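About Us

Fliltia started with one kitchen drawer full of buttons and a sewing machine that wouldn't quit, and we are still a little surprised (and very happy!) at how far it has carried us. We mend clothes. Coats, wedding dresses, the jeans you can't bear to part with, your grandfather's fishing vest with the pocket hanging by a thread: bring them in and we'll see what can be done.

Our first shop was a narrow place next door to the Lallusora bakery, which meant that for years everything we sent home smelled faintly of cinnamon. When the rent went up we moved to the old Živković building, where we have better light, a proper fitting room and space for 4 worktables. The cinnamon we do miss.

Most repairs take 3 days. Zippers can be quicker, and knitwear nearly always takes longer, as we match the yarn by eye and like to look at it again in the morning before we commit. We keep 153 shades of thread in the shop, and if yours isn't one of them we'll order it from Skullska, who have been sending us thread, needles and very cheerful handwritten notes from the beginning.
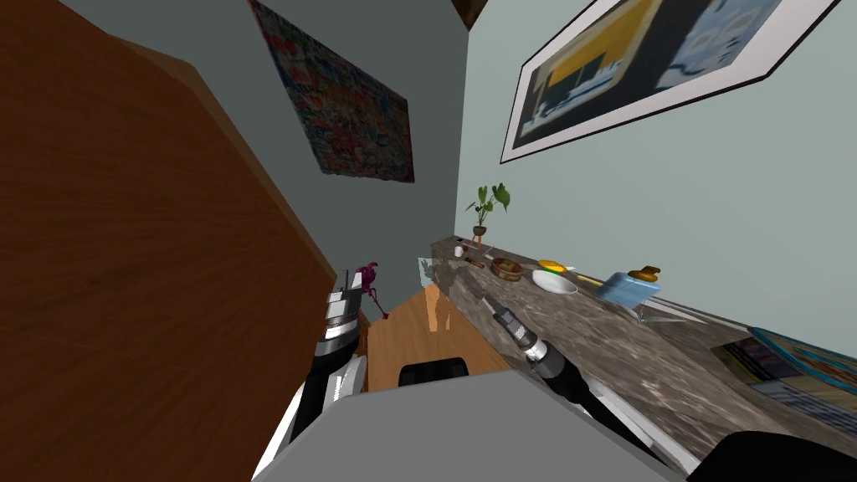

We also teach. Our beginners' class runs every June, and by the end of it you'll be able to hem a pair of pants, sew on a button so that it stays put, and darn a sock without making a lump under your toes. No experience is needed, and you can borrow a machine from us if you don't have one.

Prices start at $80 for relining a jacket, and small jobs cost a good deal less, so please do ask. Stop by with whatever is torn, and bring the missing button if you still have it.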